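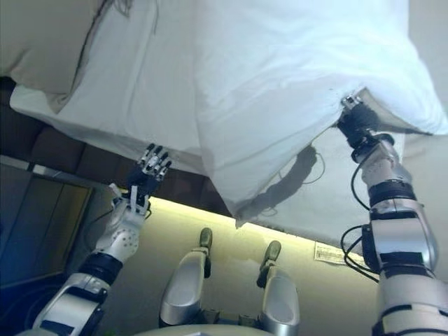 Kamol Siriwan asked whether a robot that only handles bedding needs a written force limit at all, given that nothing in the task is hard, sharp or heavy. It does. Soft goods hide what is under and behind them, and the arm can't tell a folded corner from a sleeve with a wrist in it unless someone has set limits that make the difference harmless.

Robots > Shared Spaces > Setup Guides > Soft Goods Handling

Setting working limits for two-arm bedding tasks

This page covers the checks we run before a two-arm robot is allowed to handle pillows, covers and blankets in a furnished room. It follows the Edar house rules, which were written for the Lundau test rooms and later adopted at the Barajas site. It does not replace the risk assessment your own site requires.

Before power-on

Mark the floor zone. The boundary is measured from the fingertips with both arms fully extended, not from the base. Anyone inside the line carries a stop button, and the person at the controls carries a second one.

Route the cables. External cables at the wrist and elbow need enough slack for full joint travel and no loop large enough to catch a bedpost, a drawer handle or a hand. Move each joint through its range by hand and watch the loops as you go. Retie anything that snags, then repeat the whole check – a new tie point often moves the problem to the next joint.

Inspect the hands. Look for lifted edges, exposed screws and worn finger covers. A burr that would do nothing to a cardboard box will pull a thread out of a pillowcase and hold on to it.

Setting the limits

1. Start with grip force at the lowest setting that holds a single layer of fabric. Raise it one step at a time.

2. Set the speed cap to 400 mm per second at the fingertips for free motion. Use a lower cap whenever both hands are on the same item.

3. Set the tension limit between the hands. Two arms holding one piece of fabric can pull against each other without either arm reaching its own limit, so this value has to be entered separately.

4. Test the release. Trigger a stop with fabric in both hands and record whether each hand opens or holds. Either behavior is allowed under the Edar rules, but it must be the same on both sides and posted at the door.

5. Run 9 lifts with the cap in place. If any lift trips a limit, find the cause before you change the number.

During the run

Large items block head cameras. When a pillow or blanket is raised in front of the head, treat the robot as unable to see people and keep everyone out of the zone until it comes down. The operator calls "up" and "down" aloud.

After 3 limit trips in one session, stop and return to step 1. Log the trips under the Faka heading in the site record, with the joint, the item and the setting in force.

Comments (3)

Eliseo Barrera: Step 4 caught us. Left hand opened, right hand held, and the blanket ended up over the base. The release default had been changed on one side in September and never written down.

Kamol Siriwan: Thanks, that answers it. Does the tension limit need to be reset for a different fabric, or only for a different size?

bt_ops: Both, in our rooms. Stretch fabric hits the limit much later than plain cotton, so we keep separate entries.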